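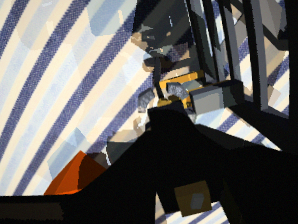
크림, 옅은 하늘, 베이지, 짙은 남색 사선 줄무늬. 렌더링.

2월, 오전. 공방 안쪽 큰 직기(핀돈덴).

남색이 또 운다. 지난번 시직을 세탁해서 널어 뒀는데, 마르고 나니 남색 줄만 팽팽하고 양옆의 크림색이 잔물결처럼 부풀었다. 시어서커를 짜려고 했다면 축하할 일이다. 주문서에는 평평한 식탁보라고 적혀 있다.

조건부터 적어 둔다. 나중에 내가 안 적었다고 나한테 화낼 것이 뻔하다.
경사: 면 2합, 크림과 하늘과 베이지는 Wila 표백 후 염색사, 남색은 우리가 쪽으로 물들인 것.
폭: 바디에서 67cm.
남색 줄 하나에 44올.
경사 길이: 7m. 샘플치고는 사치인데 중간에 조건을 바꿔 가며 짤 생각으로 길게 걸었다.
조직: 전부 평직. 욕심 안 부림.
위사: 크림 한 가지.

원인 후보는 사람마다 다르다. 안나푸르나는 염색 탓이라고 한다. 쪽을 여러 번 담갔다 뺀 실은 이미 한 번 고생을 한 실이고, 타래 상태에서 줄어들 만큼 줄었어야 맞다는 것이다. 그러면 남색이 덜 줄어야 하는데 결과는 반대다. 이 점을 지적했더니 "그러니까 염색이 이상하다는 거지"라고 했다. 반박할 수 없는 이론이다.

레벤테는 장력 탓이라고 한다. 레벤테는 무엇이든 장력 탓이라고 하므로 확률적으로 가끔 맞는다. 이번에는 맞을 것 같아서 더 기분이 나쁘다. 정경할 때 남색 타래만 물레에서 뻑뻑하게 풀렸고, 나는 그걸 알면서 손으로 당겨 가며 감았다. 당긴 채로 감긴 실은 빔 위에서도 당긴 채로 있고, 짤 때도 당긴 채로 있다가, 물에 들어가면 비로소 제 길이로 돌아간다. 써 놓고 보니 거의 자백서다.

확인 1. 짜지 않은 실로 세탁 시험.
남색과 크림을 같은 길이로 잘라 매듭짓고 망에 넣어 미지근한 물에 담갔다. 중성세제 조금, 헹굼, 눌러 짜기, 평평하게 건조. 마른 뒤 나란히 놓고 보니 눈으로는 차이를 모르겠다. 자를 대도 매듭 두께만큼의 시비만 남는다. 그러니 실 자체의 수축은 일단 용의선상에서 뺀다. 안나푸르나에게 보여 줬더니 물 온도가 다르지 않았냐고 한다. 같은 대야였다.

확인 2. 빔에 남은 경사를 손등으로 쓸어 봄.
과학은 아니지만 직기 앞에서는 손등이 제일 정직하다. 크림과 베이지는 고르게 밀리는데 남색 구간에서 손이 턱 걸린다. 왼쪽 남색보다 오른쪽 남색이 더 딱딱하다. 오른쪽은 점심 먹고 감은 쪽이다. 밥심이라는 것이 실재한다.

오후.

고칠 방법 셋을 놓고 한참 서 있었다.
가. 전부 풀어서 다시 감는다. 올바른 방법이고 아무도 하고 싶어 하지 않는다.
나. 남색 줄만 따로 뒤로 빼서 추를 단다.
다. 그냥 짜고 다림질로 해결한다. 아만디오의 제안. 식탁보를 받은 손님이 빨래를 평생 안 한다면 완벽하다.

나로 갔다. 짠 데까지 밀어서 감고, 뒷빔과 백레스트 사이에서 남색 묶음을 하나씩 갈라 막대에 걸어 내렸다. 추는 물 넣은 병. 물을 덜고 더하면서 맞출 수 있어서 쇠추보다 낫다. 처음에는 병을 너무 채워서 원래보다 더 팽팽해졌고, 개구가 열릴 때마다 병들이 서로 부딪쳐 실로폰 소리가 났다. 스토얀이 옆방에서 박자가 틀렸다고 소리쳤다.

물을 조금씩 덜어 내면서 손등으로 다시 확인. 크림과 남색의 경계가 만져지지 않을 때까지 덜었다. 이때 너무 덜면 남색 올이 처져서 북이 그 위로 타고 넘는다. 한 번 넘었다. 위사가 세 올을 건너뛴 자리가 생겼고 샘플이므로 그대로 둔다. 실 꼬리만 묶어서 표시해 놓음.

병 높이는 자주 봐야 한다. 경사를 앞으로 감을 때마다 병도 따라 올라온다. 딴생각을 하면 병이 백레스트에 닿을 때까지 올라와 있다. 짜는 사람은 앞만 보고 있으니 사고는 늘 뒤에서 난다. 아래쪽 다리에 분필로 선을 그어 두었고, 병 바닥이 선을 넘으면 멈추고 내린다.

바디 얘기. 토르나텍 바디는 살 간격이 고른데 오른쪽 끝 근처에 살짝 휜 살이 하나 있다. 남색 줄 끝에 가는 틈이 세로로 보이는 것은 그 때문이고 장력과는 관계가 없다. 이 둘을 섞어서 고민하느라 오전 절반을 썼다. 다음 정경 때 휜 살이 크림색 한가운데로 가도록 시작 위치를 옮길 것. 크림 위사에 크림 경사면 티가 덜 난다. 바디를 고친다는 선택지도 있지만 그건 암라가 펜치를 들고 있을 때만 꺼낼 얘기다.

배색에 대한 메모. 하늘색을 남색 바로 옆에 붙이면 하늘색이 회색으로 죽는다. 사이에 베이지를 넣으면 좀 살아난다. 암라는 하늘색을 아예 빼자고 하고 나는 이미 실을 샀다. 현재로서는 산 실이 이기고 있다. 남색 줄에 밝은 위사가 점점이 비치는 것은 평직이면 당연한 일인데, 주문한 쪽에서는 "남색이 더 진했으면" 한다. 경사 밀도를 올리면 진해지지만 그러면 남색만 두꺼워지고, 두꺼워지면 또 운다. 위사를 가늘게 바꿔서 한 뼘 짜 볼 것. 약속은 안 했다.

저녁.

추 달고 짠 구간을 잘라서 세탁. 앞 구간과 이어진 채로 빨면 서로 끌어당길 것 같아 아까웠지만 잘랐다. 젖은 상태에서는 다 평평해 보인다. 젖은 천의 말은 믿지 않기로 했으므로 판정은 내일.

스탄(작은 직기)은 오늘 안 씀. 페달 끈 하나가 닳아서 발을 디디면 삐걱거린다. 끊어지기 전에 바꾸자고 벽에 써 붙인 종이가 끈보다 먼저 떨어졌다.

할 일
마른 시직을 바닥에 펴고 남색 줄 양쪽을 손으로 쓸어 볼 것. 다리지 말 것. 아만디오, 다리지 말 것.
쪽물 타래는 물레에 걸기 전에 두 손으로 털어서 가닥을 떼어 놓기. 뻑뻑하면 멈추고 다시 털기.
정경은 남색까지 한 번에, 중간에 점심 없이.
병 하나에서 물이 샌다. 뚜껑에 파란 테이프 감은 것. 밤새 가벼워졌을 테니 아침에 짜기 전에 채우기.

추가. 퇴근하려다 널어 둔 천을 만져 봄. 가장자리 쪽은 벌써 말랐고 남색이 얌전하다. 레벤테한테는 아직 말 안 함.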